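Draughts and Heat Loss in Older Houses in Vatcombe
Project report by Marichka Kravets and Zakhar Panasiuk
26 Mar 2022

We wanted to find out how much warm air gets out around inside doors when one room is heated and the hall is not. We sent a survey to 200 homes in Vatcombe. Most people who replied said the hall was the coldest part of the house, and many kept a rolled towel by the living room door.

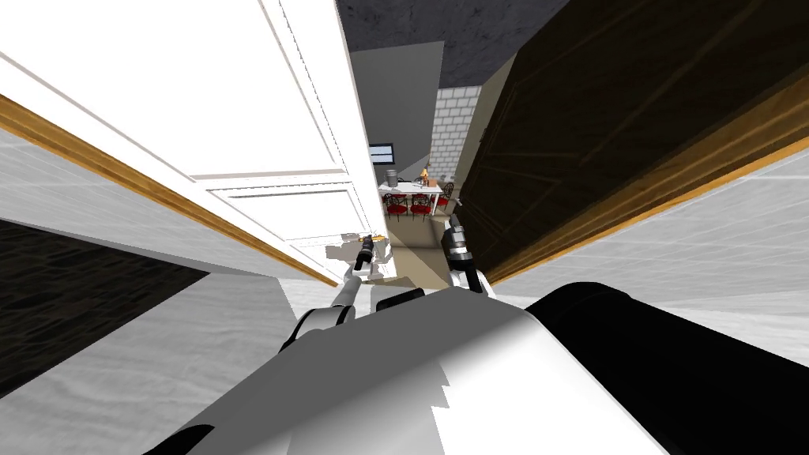

Why does a gap under a door make a room feel colder? Warm air rises and leaks out near the top of the door, and cooler air is drawn in along the floor, where people notice it on their feet.

For the test we used one heated room and an unheated hall. We let the room warm up, turned the heater off and wrote down the temperature every 5 minutes. We did this with the gap open, then with a foam strip, then with a brush strip. 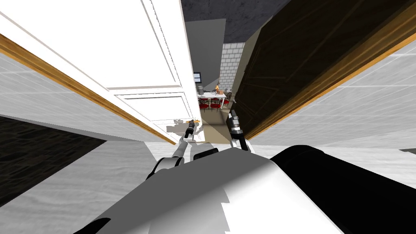 The foam strip kept the heat in longest, but it dragged on the carpet and had started to peel by the second week. The brush strip was nearly as good – and much easier to fit. We left out one evening's readings as the window had not been shut properly.

With more time we would repeat the test on a windy day.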